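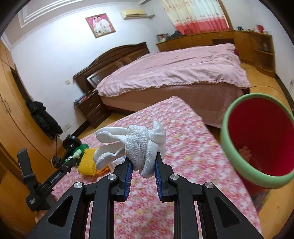
Session 4 – sorting small things in a bedroom. Last week was drawers, this week its everything that ends up on top of the bed. Reading from the Flokham booklet, page 19 and page 20, please have it done before we meet. The main idea: one class of thing at a time, one home per class. Start with knits and keep them together. White knitted gloves with a ribbed cuff get held as one bundle, cuff around the middle, so you move one thing and don't go chasing fingers. A crocheted toy lying next to them is yarn too, but it's a toy, so it goes with toys. Sort by use first, material second. This was the most common mistake on the October worksheet.

**Order of work**

- clear a patch of flat surface, pull the cover straight
- soft wearables (gloves, socks, scarves)
- toys, hard and soft seperate
- leftovers in the bucket, bucket emptied LAST
- nightstand top only after the bed is done

**Containers**

Round bucket is fine for a short job. Wide mouth, you can see in. Bad for long storage – small stuff sinks and gets forgotten. If something crumpled is sitting in the bottom, take it out and fold it before adding more. Handout from Hutsuliak has the table of container shapes, we'll use the left column only.

**Patterned covers**

Busy florals hide small items. Pink on pink especially. Run a flat hand over the whole cover before you call it clear, edges too, and look along the side where one bed faces the next. Plain sheet if you have the choice.

**Toys**

Group by what the child does with them, color doesn't matter. Long narrow pieces go in lengthwise, along the side of the box. Anything with bits sticking out goes on top or it snags the crochet ones. Toys with small figures on them: don't pull at the figure, lift from the body.

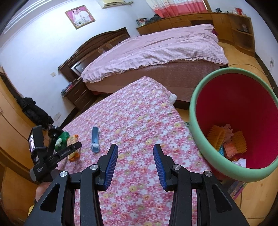

Bjarke Laxdal objected to the toy rule when we tried it in the Monday group: in his view, children under school age look for color before anything else, so a green box and an orange box would get more put back than a "building" box and a "cuddly" box. Fair point. Try both for the homework and write down which one you'd keep.

**Homework**

1. One bed or sofa, 20 minutes, timer on.
2. List your classes BEFORE you touch anything.
3. Write up, 800 words max. Sketch of the surface before and after, pencil ok.
4. Hand in to Eduard Pešek, Sendirville room, paper copies only.

Next time – wardrobes, bring the Fekovine sheet.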